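**Ticket 1192: "carrot in pot" examples, start and finish pictures look the same**

Opened September 5, 2023
Project: Naltar (toy kitchen set)
Status: open, waiting on a relabel

Hello all, and thank you in advance for reading, because I know I go on a bit in these. I've been collecting examples for the pot task on the toy kitchen, and when I ran the Naltar checker over the new batch it flagged 20 of them as "no change." The instruction typed in for every one of those is "put the carrot in the pot." The checker compares the opening still with the closing still, and if it can't find a difference it throws the example on the reject pile. I'd hate to lose them if they're good, and I'd hate even more to keep them if they aren't, so I've been going through them by hand with a cup of tea.

A mid-run still, for anyone who hasn't looked at this task before. The fingers are down in the pot, one on each side of the carrot:

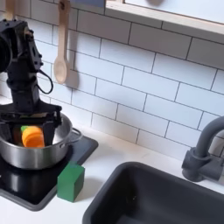

Shona MacBrayne: Before you relabel anything, can you check whether the arm was going in or coming out at that point? The gripper log will tell you, and a still won't. We got burned by this on the Escobedo set last December, when a whole folder of "put in" turned out to be "take out" and the model learned to dither over the pot.

Good thought, and thank you, Shona. I'd been judging from the stills, which is silly when the log is sitting right next to them. I pulled the gripper values for the flagged examples and lined them up with the video, and it took most of the afternoon (the Uller export writes its times in a different format, so I had to convert them first, and I got the conversion wrong once).

What I've settled on so far is to stop trusting the typed instruction by itself. For each flagged example I now save a clear view with the arm away, and I write down what is in the pot and where the green block is before I read the instruction at all. It's slower, but I'm catching my own wishful reading much more often.

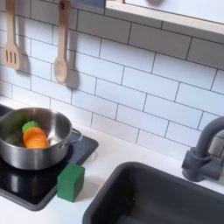

*Reference view A, arm clear: carrot in pot, green cube by the right corner of the cooktop.*

I did the same for a second view, and then ran the checker on the two of them as a pair. It said "no change" again, and I have to say I'm on the checker's side. If these two ever get saved as the start and finish of one example, the carrot is in the pot both times, and "put the carrot in the pot" would teach the model that the job was done before it began. The carrot does sit at a slant in both, and I spent far too long wondering if a slightly different slant should count. I've decided it shouldn't for this task, though I'm happy to be argued with.

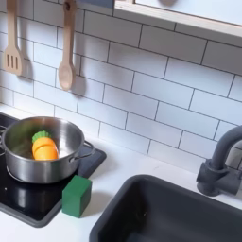 *Reference view B, arm clear: carrot in pot, green cube at the cooktop corner.*

Where things stand:

- The flagged examples are on hold in the Jodlow folder. Please don't delete them.
- Frame 2030 in the long recording is still without a label. I can't match it to a grip event and would love a second pair of eyes.
- I've asked for a third choice in the label menu, "carrot moved within pot," so we aren't forced to pick between "in" and "out."

Shona, if you could look over 2 of the relabeled ones before I do the rest, I'd be very grateful. Any two you like. I'll leave the checker settings alone until you've had a chance to reply.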